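4.3 Oiling and waxing the table top

Applies to all Lircombe tables with an oiled wood top. For lacquered tops, go to section 4.5. Oil the top before first use, again in October when the heating comes on, and at any time the surface looks dull or feels rough.

You will need:
Fleso hard oil (one 600 ml can is enough for the largest top)
Two lint-free cloths
Abrasive pad, fine
Nitrile gloves

CAUTION: Cloths soaked in oil can heat up and catch fire on their own. Lay them flat outdoors to dry, or put them in a metal can filled with water and close the lid. Do not leave them in a pile.

1. Clear the top and wipe it with a damp cloth. Let it dry for 2 hours.

2. Rub the surface lightly with the abrasive pad. Always work in the direction of the boards, even where the grain curves. Rubbing across the boards leaves scratches that show once the oil is on.

3. Remove the dust with a dry cloth.

4. Stir the oil with a flat stick. Do not shake the can.

5. Pour a small amount onto the cloth and spread it thinly. Start at the far edge and work toward yourself. Include the end faces, which take up more oil than the top.

6. Wait 8 minutes, then wipe off all the oil that has not soaked in. Any oil left standing will turn sticky.

7. Leave the table overnight in a room with a window open.

8. Repeat steps 4 to 7 if dry patches remain.

Note: The first coat darkens the wood, and dark grain lines will stand out more than they did in the showroom sample. Two tops from the same batch can differ. Replacement leaves are matched by color code only, so quote the code on the underside when ordering.

Note: Wax is optional. If you use it, wait until the oil has cured and apply no more than 50 g to a full-size top.

Keep water, hot pans and cleaning sprays off the surface for the first week. Place mats may be used from the second day, as long as they are not rubber-backed. 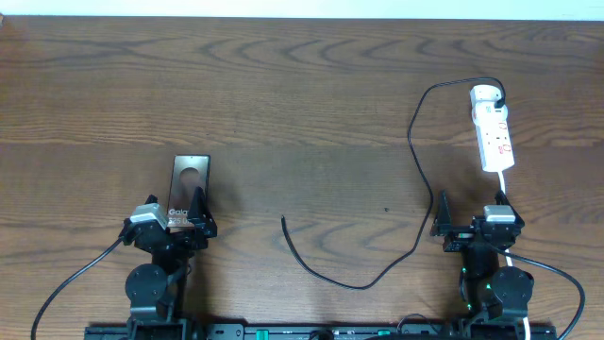

If the top still feels tacky after two days, wipe it with a cloth dampened with fresh oil, wait five minutes and buff it dry. For water rings and small dents, see section 4.4.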